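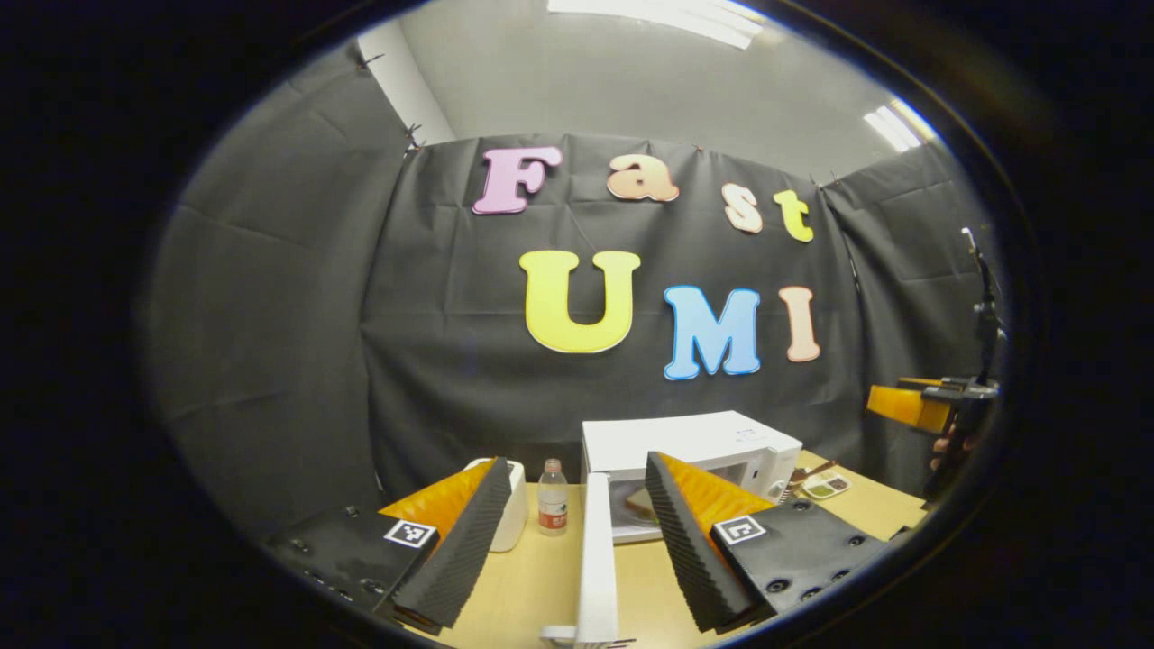 Ticket 421: Booking calendar shows wrong hours for Studio B
Product: Nullari Bookings
Site: Imrie Street
Opened by: Stella Mabula
Assigned to: Faraji Kinyua
Priority: Normal
Status: Closed

Stella Mabula, 9:12 am
Customers booking Studio B on the website see slots starting at 10 am. We open at 9. Studio A and the meeting room are correct. In the admin panel the opening hours for Studio B say 9 am to 6 pm, same as the others. I logged out and back in and it made no difference. Two people have called to ask for the 9 am slot and I put them in by hand.

Faraji Kinyua, 9:40 am
Thanks. Please check three things:
Does the 9 am slot show in a private browser window?
Do the two bookings you made by hand show at the right time in the admin calendar?
Has anyone edited the room since the update in April?

Stella Mabula, 10:05 am
Private window is the same, first slot is 10. The manual bookings show at 9 in admin, but the confirmation email to the customer said 10. I have written to both of them with the correct time. Renata Sosa changed the cleaning buffer on Studio B a while ago. I don't know if that was before or after the update.

Faraji Kinyua, 10:31 am
The email being an hour off points to a time zone setting and not the buffer. A buffer would remove the slot but it would not change the time on a booking that already exists. Each room can have its own time zone, which overrides the site. Go to Rooms, Studio B, Advanced and tell me what is in the Time zone field.

Stella Mabula, 10:44 am
There is no Advanced tab on my screen. I have General, Photos, Prices and Hours.

Faraji Kinyua, 10:52 am
Your account is set to Desk, and that role doesn't see it. I need someone with the Manager role to look, or written permission to open it from our side.

Renata Sosa, 11:20 am
I'm the manager on this account. You have permission. For the record, I changed the buffer from 30 minutes to 15 and touched nothing else.

Faraji Kinyua, 11:48 am
Found it. Studio B had a fixed time zone saved on the room, and the site uses "follow location." The fixed zone is an hour ahead of yours. The edit history shows the room was saved once after the update, and that save wrote the default zone into the field. Saving the buffer would have done it. I have set the field back to "follow location" and cleared the calendar cache. Please test.

Stella Mabula, 12:15 pm
9 am shows on the website now. I made a test booking and the email said 9. Canceled it afterward. The Fudine calendar feed on the front desk computer still shows the old times.

Faraji Kinyua, 12:22 pm
The feed refreshes on its own schedule. To force it, remove the feed in Fudine, wait a minute and add it again with the same link. Don't generate a new link or the other computers will lose theirs.

Stella Mabula, 1:03 pm
Removed and added again. Times are correct on the front desk computer. The one upstairs caught up without me doing anything.

Renata Sosa, 1:10 pm
Will this happen again if I save another room?

Faraji Kinyua, 1:26 pm
It can, until the fix is released. Huệ Lương on the development side has reproduced it and it is logged as a bug. For now, open Advanced after saving any room and check that the field still says "follow location." I checked Studio A and the meeting room and both are fine.

Renata Sosa, 1:31 pm
OK. You can close this.

Ticket closed by Faraji Kinyua, 1:34 pm
Resolution: room time zone reset, cache cleared, feed added again by customer. Linked to open bug.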